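# Chapter 9: Can It Clear the Table Yet?

I get asked this at parties more than anything else, and my answer has been "sort of" for so long that my friends now say it along with me. I can stack plates with my eyes half shut and a phone under my chin. Why is a machine still thinking about it? 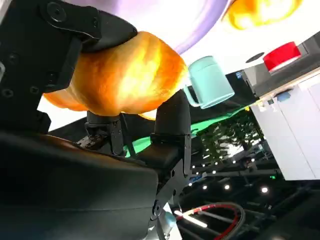
*Shaimaa Helmy*

Bread is a lovely place to start, because it punishes both mistakes. Squeeze too lightly and the loaf slips; squeeze too hard and you've made a dent (or crumbs!). With one finger above and one below, the whole job comes down to how much push each side gives. A mug asks for something else again. You can go for the handle or the body, and a plate mostly offers you its rim.

My first try at writing grip rules by hand ran to 20 pages, and I was still on breakfast. So in this chapter we'll take one chore, putting food on a plate, and split it into finding, reaching, holding and letting go. Letting go is harder than it sounds, and section 9.4 is all about it.

Before you read on, pick up a slice of toast using two fingers and write down every small thing your hand does.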